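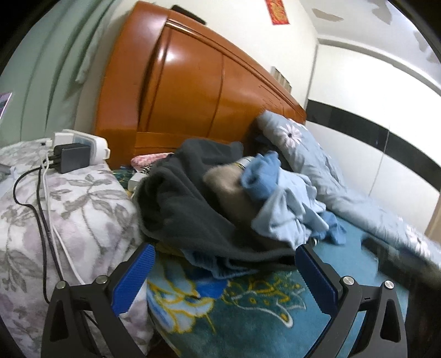

Textile fibers fall into two groups for the purposes of this course, those that take up water readily and those that do not. Cotton, linen, wool and viscose belong to the first group. Polyester, nylon, acrylic and polypropylene belong to the second. The grouping matters more for laundering than the older division into natural and man-made, which puts viscose in the wrong place. Most households do not sort by fiber at all. A charcoal fleece, a beige-brown garment and a light blue shirt will end up in one heap on a bed, and the person doing the washing will separate them by color if they are separated at all. Color is a fair guide to dye transfer. It says very little about drying time, shrinkage or shedding, and those are the three topics of this handout.

Unit 3: Fiber, Water and Heat
Household Textiles, evening section, Drorndale
Handout for the session of 4th September

Read before class. Bring one garment from home with its care label still attached and readable.

1. How water is held

Water sits in a wet fabric in three places. Some is inside the fiber. Some is held in the narrow gaps between fibers in the yarn. The rest is in the open spaces between yarns, and this last part is what drips when you lift the garment out of a tub.

Spinning removes nearly all of the water between yarns and a good part of the water between fibers. It removes very little of the water inside the fiber. That has to leave by evaporation, and evaporation takes heat, either from a dryer or from the air in the room.

Polyester takes in almost no water within the fiber itself. Cotton takes in a lot, and the fiber swells as it does so. Wool takes in even more than cotton from damp air, and can do so without feeling wet to the hand. Students often find this hard to accept until they have weighed it. We will weigh it in the lab.

A point that came up last term: fleece. The usual fleece sold for jackets and pullovers is knitted polyester that has been brushed to raise a pile. The fibers hold little water, but the pile has a great deal of space in it and will carry plenty of water between the fibers until it is spun. So a fleece that has been wrung out by hand is heavy, and the same fleece after a machine spin is fairly light. Cotton fleece, as used in sweatshirts, is a different fabric under the same name. Check the label before you write "fleece" in a lab report, and give the fiber content each time.

2. Shrinkage

Keep three kinds apart.

Relaxation shrinkage. Yarns are stretched during weaving, knitting and finishing. When the fabric is first wetted with no tension on it, the yarns go back toward their natural length. Most of this happens in the first wash, with a smaller amount in the next few. Woven cotton shirts show it mostly in the length, in the direction of the warp.

Swelling shrinkage. When a cotton yarn swells it gets thicker. The yarns crossing it then have a longer path to travel over and under, and the fabric pulls in. Some of this is recovered by ironing or by pulling the garment to shape while damp.

Felting shrinkage. This is found in wool and other animal hair. The fiber surface has scales that point toward the tip, so that a fiber moves more easily in one direction than the other. With water, heat and rubbing, the fibers creep past each other and lock. It cannot be undone. Wool sold as machine washable has had the scales coated or partly removed.

Synthetics are normally heat set during manufacture and stay stable as long as they are kept below the setting temperature. Above it they may shrink or take permanent creases. A polyester shirt left crumpled in a hot dryer after it stops can hold its creases through several later washes.

3. Shedding and pilling

All staple fabrics lose fiber in the wash. Staple means the fibers are short lengths spun together – cotton is always staple, and polyester may be staple or continuous filament. Brushed fabrics lose more than smooth ones, for the simple reason that brushing breaks fibers and pulls the ends out.

Pills form when loose ends tangle into small balls on the surface. On cotton the pills tend to wear off. On polyester and nylon the anchoring fibers are strong and the pills stay. A blend of the two is often the worst case, with weak fibers making up the ball and strong ones holding it in place.

To cut down on shedding at home:
Wash full loads, so that there is less free movement in the drum.
Use the shortest cycle that gets the items clean.
Wash brushed items inside out.
Do not put rough items such as jeans or canvas in with them.

4. Reading the care label

Learn the five basic symbols: tub, triangle, square, iron and circle. They stand for washing, bleaching, drying, ironing and professional cleaning. A cross through any of them means do not. A bar under the tub means a milder action, and two bars mean milder again.

The number or dots in the tub give the highest temperature allowed. They are a limit and not a recommendation. Many people read them the other way and wash everything at the printed figure.

Labels are written for the least hardy part of the garment. A cotton jacket with an acetate lining carries a label that suits the lining. Keep this in mind when the label seems too careful for the outer fabric.

5. Lab procedure: water retention

Work in pairs. Each pair will have one cotton swatch, one polyester swatch and one wool swatch, all cut to the same size. Balances are on the side bench. Use the same balance for the whole session.

Weigh each swatch dry and record the weight.
Soak all three in 300 ml of water at room temperature for 5 minutes.
Lift each one out with tongs and let it hang until the steady dripping stops. Weigh it.
Run the swatches in the bench spinner for 62 seconds, counted from the moment the drum reaches speed. Weigh them again.
Hang the swatches on the rack and weigh them at intervals until the end of class.

Report retention as the weight of water held divided by the dry weight of the swatch, as a percentage. A value over 100 is possible and is not a mistake. In the April section one cotton swatch came out at 115 percent before spinning, and the pair crossed it out and entered a lower figure. Please do not do that. Write down what the balance shows and comment on it in your discussion.

The bench spinner is the Famby unit nearest the door. The lid must be latched before the motor will start. Load the swatches evenly around the drum; it will shake if they all lie on one side.

6. Common errors in reports

Giving retention as a share of the wet weight. Divide by the dry weight.

Writing that polyester "repels" water. Untreated polyester does not repel water in any strong sense. It takes up little inside the fiber, and water can still travel along its surface.

Treating "quick drying" as a property of the fiber alone. Thickness, yarn structure and the spin all count. A thick polyester blanket may take longer to dry than a thin cotton shirt.

Leaving out the thread or knit structure of the swatch. The swatch card lists it.

7. For next time

Read the chapter on detergents in the course packet, up to the section on enzymes. The packet is on sale at the Adebisi copy shop in Baltville, and there is a reading copy in the lab cabinet.

Questions to prepare, no more than half a page each:

Why does a wool sweater feel dry in a damp room when its weight has gone up?

A woven cotton shirt has become shorter but no narrower after its first wash. Which kind of shrinkage is this, and what does it tell you about how the cloth was finished?

Take the garment you brought from home. Write out its label in words and say which part of the garment you think set the limits.

Lab reports are handed in at the start of the next session, on paper, with both names on the first sheet.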